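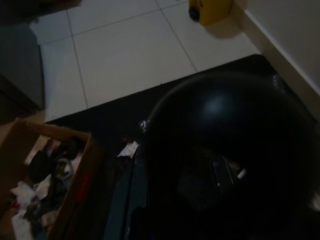
Granton Household Textiles Group

Filed under: Datasets / Household / Laundry & Rags

# Umlow Rag Box, data card

Umlow is a collection of pictures and notes about the box of old cloth that most homes keep on a floor somewhere. Ours is cardboard and sits open beside a black mat. It holds dark things, gray things, white things, and a scrap of paper has settled on the mat nearby. We left the paper where it was. Tidying before taking pictures would have been lying.

## What's in it

- 680 pictures of boxed and unboxed cloth
- 399 short notes on individual pieces, written by whoever picked them up
- 4 floor layouts, which differ mainly in where the box goes

Pieces are filed as `dark`, `gray`, `white` or `other`. We started with a scheme based on former use (shirt, towel, pillowcase) and dropped it in April, after a long argument over a thing that had plainly been cut up twice.

## Sorting rules

1. One piece at a time. If two come up together, put both back.
2. Crumpled stays crumpled. No folding until the note is written.
3. Paper is not cloth. Log it as `scrap`, however soft it feels.
4. Socks go under `other` – we don't want to discuss it.

## Known problems

White pieces on white tile are hard to outline, and the outlines show it. Small bright specks in the pile may be thread, print or lint, and the notes disagree freely. Black cloth on the black mat is worse. We marked 80 pictures `unsure` and then lost interest in marking more, so treat that as a floor.

The Flornatmont pieces came in a separate bag and smell of cedar. This has no effect on the data.

## Related sets

Greenberg covers folded linen from much neater people. The category names match but the contents don't, so merge with care. Their `gray` includes beige.

## Use

Free for study and teaching. Corrections are welcome, especially to the outlines. Requests for the rags themselves will be considered, and postage is on you.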